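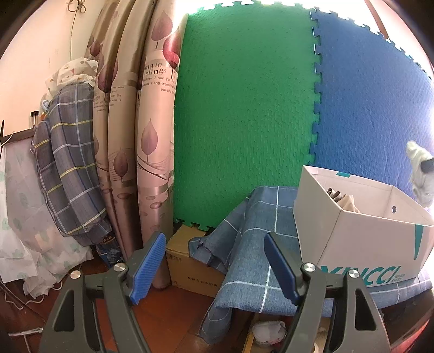
Frequently Asked Questions: Household Goods Donations

Who may donate to the Wurkthorpe Household Exchange?
Any resident of Wurkthorpe or Trerkarholm may donate. Businesses must first register with the Fivgate office. Registration is free and remains valid until the following November.

Which items are accepted?
The Exchange accepts clean bedding, towels, play mats, small furniture and kitchenware. We cannot accept mattresses, car seats, medicines or anything that has been recalled. Electrical items are accepted at Fivgate only.

How should linens be prepared?
Linens should be laundered, fully dried and either folded or rolled. Please do not use pins or tape. Bags may not weigh more than 40 pounds.

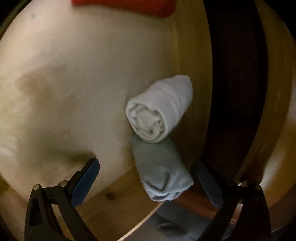

Is there a limit on the number of items?
Households may bring up to 20 items per visit. Larger donations — including the contents of an estate — require an appointment.

Will my donation be collected from my home?
Collection is offered within Wurkthorpe for furniture only. The fee is $40, payable when the collection is booked. Residents of Trerkarholm should use the Venter Street entrance, where unloading is permitted until 4 p.m.

How should drawers and cabinets be presented?
Drawers must open and close freely. Shelves and loose hardware should be placed in a labeled bag. 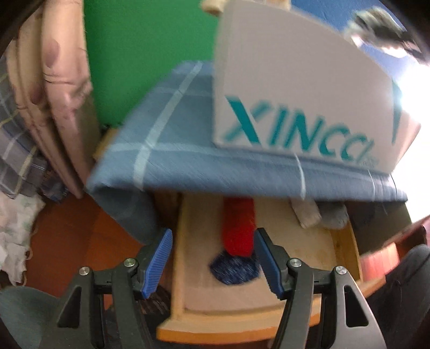 An open wooden drawer.

May I receive a receipt for tax purposes?
Yes. Receipts are issued at the desk upon request. The Exchange does not assign a value to donated goods.

How many donations did the Exchange receive last year?
The Exchange recorded 3,664 donations at its two sites.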